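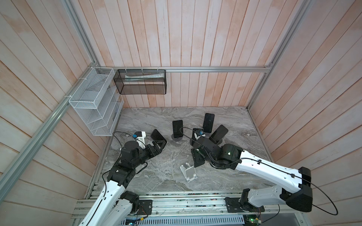
Two arms and a good many phones on the test floor at Skernwood.

Getting a Grip

Picking up a phone is easy for you and me. We spent four days at a small workshop in Skernwood with a pair of robot arms, three sets of fingers and a rule that every drop had to be written down.
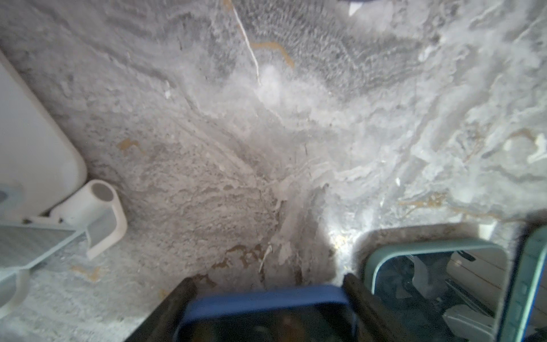
By Esperanza Rosenthal | 2018-12-21 | Workshop & Bench

I should say first that I am a person who drops her phone. I have dropped it in parking lots and down the basement stairs, and once into a pot of soup, so when the folks at the Skernwood shop invited me to watch their arms handle phones for the better part of a week, I felt a kind of sympathy for the machines before I had even taken my coat off.

The shop is a long room behind a hardware store, and the part that matters to this story is a box with plank walls and a floor that looks like gray marble. It's a handsome floor. It's also a mean one, from a gripper's point of view, because a flat black phone lying on a hard flat surface gives you almost nothing to get your fingers under. The arms are Grimholms, white in the long links and black at the joints, bolted to a rail at the front so that they lean in over the work like two people sharing a jigsaw puzzle. I got fond of them faster than I expected to.

The question in October, when they first called me, was a simple one. The Grimholm arms come with a plain pair of fingers, and the shop wanted to know whether it was worth paying for something better. Two candidates had made it as far as the bench: the Toom, which has squared-off tips and a royal-blue band across the fingers, and the Trosorus, which is slimmer and costs a good deal more. The plan was to give each set the same jobs, in the same order, and keep a tally. There were 300 pickups altogether, split evenly among the three, and when we were done there were 53 drops on the sheet. I know because I was the one holding the pencil.

What counts as a drop? We argued over this longer than I would like to admit. If the phone slides out while it's still touching the floor, have you dropped it, or have you only failed to pick it up? (I said dropped. I was thinking of the soup.) In the end we settled on this: once the arm starts to lift, anything that isn't a clean lift goes on the sheet, and you don't get to talk your way out of it.

The jobs themselves were homely little things. Take a phone off a round stand and lay it down flat. Pick it up flat and set it back in the stand. Move a folding stand out of the way first. Hand a phone from the left arm to the right one, which I had imagined would be the showpiece and which was, for the whole first day, a comedy. One arm would let go a hair early and the other would close on air, and then we'd all stand there for a second looking at the phone.

The plain fingers did better than anyone had bet on. They are stiff and they don't have much pad to them, but they go where you tell them, and with a phone standing upright they are perfectly happy. Take one edge in each finger, squeeze, lift, done. It's with a phone lying flat that they come to grief. They scrabble. They push the thing ahead of them across the floor until it fetches up against something, and only then, if you're lucky, do they get a purchase on it. Most of their drops came from the flat job, and most of those in the first inch of the lift.

The Toom was a different animal. Its tips can get down very close to the surface and stay there, and it was the first of the three that I saw take a flat phone by its long sides without a fuss. The band drew mixed reviews. One of the programmers loved it for being so bright, as it gave her something easy to find in the wrist camera's picture. The other programmer complained that it took up a wide strip at the bottom of that same picture, right where he most wanted to look. I watched over both their shoulders and I think they both had a point. When you look down from the wrist, past the band and between the fingers, there's a dim little patch where the floor disappears, and anything small that wanders into it might as well be on the moon.

Then there's the glare. Nobody had put it on the list of things to test, and we ended up spending the best part of an afternoon on it. A dark glossy screen on that floor is a mirror. It shows you the room, shelves and panels and all, and the software would sometimes draw its outline around a piece of the reflection and send the arm off to pick up a shelf that wasn't there. A case with a pale edge helped a great deal, teal being the best we tried. The marble pattern was its own trouble, all those gold veins and swirls with light washing over them. We moved a lamp, moved it back, hung a bedsheet over it and finally asked the arm to look twice from two different heights before it committed itself. That last one stuck, and it's still in the program as far as I know.

As for the Trosorus, I wanted to love it. It's a beautiful piece of work and it is so quiet that you find yourself lowering your voice. It was the best of the three at the handoff, by a margin you could see without any tally, and it never once left a mark on a case. But it's slow to open, it needs its own controller, and the controller needed restarting more than I thought was polite for the price. By the third day we had a kitchen timer next to it. The slim fingers also twisted a little with the bigger phones, which meant that the phone came up level and arrived at the stand crooked.

The shop bought the Toom, one for each arm. They kept the plain fingers in a drawer, and the Trosorus went back in its box with a long and friendly letter. If your own work is mostly upright things in known places, I'd save the money and stay with what came on the arm. If you've got flat things on a hard floor, spend it, and spend a bit more on your lamps while you're at it.

On my last evening they let me drive. I took the left arm down over a phone, very slowly, holding my breath the whole way, closed the fingers, and lifted it clean, and then I got excited and opened them again. I wrote that one down too, on a separate sheet.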